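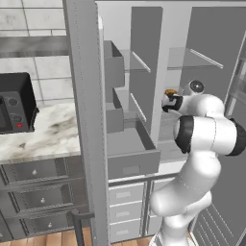 Figura 3. Cozinha simulada usada na tarefa de arrumação, com o braço diante do armário alto.

3.2 Ambiente simulado e definição da tarefa

A disciplina de projeto integrador reserva o segundo semestre a um trabalho em grupo com manipuladores, e a turma acompanhada neste estudo trabalhou inteiramente em simulação. A escolha deveu-se ao tempo de laboratório disponível, insuficiente para que todos os grupos repetissem ensaios num braço físico. O ambiente, designado Trastodell, reproduz uma cozinha doméstica e foi distribuído aos estudantes com a cinemática do braço já configurada. A tarefa consiste em levar um objeto pequeno até um compartimento do armário alto e deixá-lo ali sem contato com as superfícies vizinhas. Na Figura 3, a garra segura o objeto alaranjado logo à frente das prateleiras de vidro, com uma gaveta cinza larga totalmente aberta mais abaixo no mesmo armário. Essa configuração interessa ao estudo por reduzir o espaço livre para o antebraço e obrigar o grupo a decidir por onde o braço entra e por onde sai.

Cada grupo recebeu a mesma descrição escrita da tarefa e a mesma interface de programação. O enunciado fixava o compartimento de destino, mas deixava em aberto a trajetória, a orientação da garra e o estado das gavetas. Alguns grupos optaram por fechar primeiro as gavetas que encontravam abertas; outros consideraram a gaveta um obstáculo fixo e planejaram em torno dela. As duas soluções foram aceitas na avaliação.

As prateleiras translúcidas exigiram um cuidado à parte. Nos primeiros testes da equipe docente, o módulo de percepção estimava mal a profundidade dessas superfícies, e o planejador propunha trajetórias que atravessavam o vidro. Manteve-se o material, e os estudantes foram avisados apenas de que o mapa de profundidade poderia conter lacunas. O tratamento dessas lacunas passou a valer nota no relatório intermediário, entregue em novembro.

3.3 Procedimento

Cada grupo dispôs de 300 episódios para desenvolvimento e 72 episódios para avaliação. Nos episódios de desenvolvimento, a posição inicial do objeto e a abertura das gavetas eram sorteadas, e o grupo podia consultar o registro completo de colisões. Nos de avaliação, as configurações eram idênticas para todos e o registro só era liberado depois da entrega do código. Um episódio terminava quando o objeto era solto ou quando se atingia o limite de 3000 passos de simulação.

Um episódio foi considerado bem-sucedido se o objeto permanecesse apoiado no compartimento correto durante 700 passos após a abertura da garra. O critério inicial, que verificava a posição apenas no instante da soltura, foi abandonado porque aceitava casos em que o objeto rolava para fora. A alteração foi comunicada antes do início da avaliação e não exigiu que os grupos refizessem os episódios de desenvolvimento.

Os grupos puderam escolher entre dois planejadores. O primeiro, Grotov, amostra configurações no espaço das juntas e devolve caminhos longos, que quase sempre precisam de suavização. O segundo, Tustance, otimiza uma trajetória inicial fornecida pelo usuário e é mais sensível à qualidade dessa inicialização. A troca de planejador era permitida até a entrega intermediária. Depois dela, somente os parâmetros podiam ser alterados.

3.4 Registro do trabalho dos grupos

Além dos dados de simulação, foram recolhidos os históricos de versão do código e um diário de projeto por grupo. Os diários seguiam um roteiro curto, com o problema encontrado, a hipótese levantada e a alteração feita. Entradas que só continham a alteração foram devolvidas para complementação. A codificação das entradas foi feita por dois avaliadores independentes, com discussão dos casos divergentes, segundo as categorias percepção, planejamento, preensão e integração.

A categoria de integração foi acrescentada durante a codificação piloto. Muitas entradas descreviam falhas em que cada módulo, testado isoladamente, produzia a saída esperada, como no caso de um deslocamento entre o sistema de coordenadas da garra e o do armário. Entradas desse tipo eram antes distribuídas entre percepção e planejamento, com baixa concordância entre os avaliadores. Os diários e o código foram arquivados no repositório Barroso, na versão fechada em 30/03/2019, e as análises da Seção 4 referem-se somente a essa versão.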